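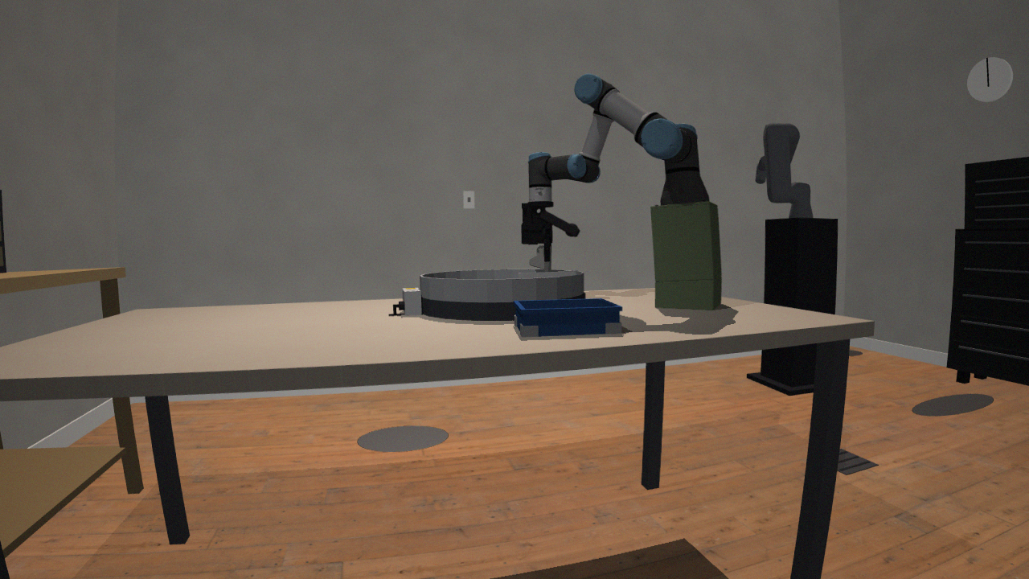
Magazine > Features > Equipment and Investment

Buying the second robot first on paper

Print this article | E-mail this article

December 8, 2022

When the Trindthorpe works of Plakik began to plan its bin-picking cell, the budget had one line for the arm and one for "other". By June, the second line was the bigger one. Pedestals, gripper, feeder, bins and floor fixings had each asked for their part, and the arm itself was only some 56 per cent of the total.

The company then did what it should have done at the start and built the cell in simulation. A licence for the Etach software was rented for 6 months. It let the planners move the table, change the height of the pedestal and try different bins before any order was signed. A feeder bowl that looked right in the catalogue was replaced by a wider one – a change that would have been expensive later.

Smaller firms often fear that such study costs too much. At Plakik it took 80 hours of staff time, against a delivery delay they had already suffered once with a wrong base plate. The supplier, Cao, now asks for the layout file together with the order.

My advice to buyers is simple. Keep money for the gripper fingers, as they wear and must be changed. Ask also who will pay when the part is redesigned.

Related items
Leasing or buying: what the contract hides
Spare parts for older arms
How much floor does a cell need?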